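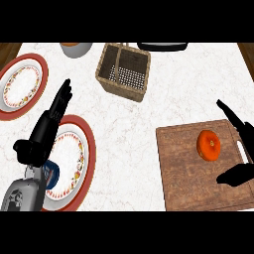

Can a business edit its pitch application after the deadline has passed?
The portal locks every field at the cutoff, and only the program office can reopen a record, one applicant at a time.

Fivby Support - Ticket log
Subject: Pitch application shows "Submitted" but judges see a blank budget
Product: Fivby Applicant Portal, small business grants module
Account: Andville Small Business Incubator
Status: Closed by customer

Opened 26th March

We run a pitch contest for local startups and use your portal to take applications. We had 20 applications this round. Every one of them says Submitted on our side. When the judges log in, 13 show a complete budget page and the rest show the heading and nothing under it. One of the blank ones belongs to Harden, a tool repair shop, and they sent me a screenshot of their budget filled in before they hit the button. So I don't believe this is applicants skipping a page, and I'd ask that we not start there.

Support reply
Thank you for contacting us. In many cases a blank budget page means the applicant did not press Save before moving to the next tab. Please ask the affected applicants to log in and confirm their entries. Please also clear your browser cache.

Customer reply
I asked you not to start there. The budget page is marked required. If it was empty, your form should have refused to submit. Either the required setting doesn't work or the data was there and went missing, and both of those are yours. I cleared the cache anyway. I also tried a different browser and a different computer. Same blanks. The applicants can't log in and confirm anything, as the deadline is past and their records are locked.

Support reply
We have looked at the Harden record and can see that the budget data is stored. It appears the judge view may not be displaying it. Can you tell us whether the affected applicants uploaded a spreadsheet or typed their figures into the table?

Customer reply
I had to go through them by hand to find out, which took up most of my afternoon. All of the blank ones typed into the table. But so did some of the ones that display fine, so I wouldn't hang the whole thing on that. One difference I did notice: the blank ones all have more than 18 lines. Frerichs, the bakery, has exactly 18 and theirs shows up. I'm not a programmer and it could be chance.

Support reply
This is helpful. Our team has reproduced the issue. The judge view loads the first 18 lines of a budget table and, if there are more, the section fails to load. A fix has been scheduled for a future release. As a workaround, you can export each application to PDF from the admin screen and send it to the judges.

Customer reply
"A future release" doesn't do much for me with judging already open. And has anyone at your end checked that the PDF has the full table in it? I'd rather not send out a second set of broken budgets.

Support reply
The PDF export uses a different process and should not be affected.

Customer reply
It is affected. I exported Harden and the table runs to the bottom of page 2 and stops. The total is printed, but the last lines that add up to it are gone. A judge would think they can't do arithmetic. The CSV export does have every line - I compared it against their screenshot. Please put that in your notes for the next person, because it's the only thing on this ticket that has worked so far.

Support reply
We apologize for the inconvenience. We have added the PDF export to the same bug report. A temporary patch has been applied to your account for the judge view. Please log out, log in again and confirm.

Customer reply
The judge view now shows full budgets for the records I opened, including Harden. I haven't been told what the patch does or whether it stays on for our next round, and I'd like that in writing. Two of our judges had already scored with the blank page in front of them. Can their scores be reset without wiping their comments?

Support reply
Scores can be reset from Admin, Judging, Reset Scores. Comments are kept. The patch will stay active on your account until the permanent fix is released.

Customer reply
Tried it on a test record first. Comments were kept. Resetting the real ones now. Closing this, but I'm saving a CSV of every application from here on, and I'll open a new ticket if the PDF still cuts off next time.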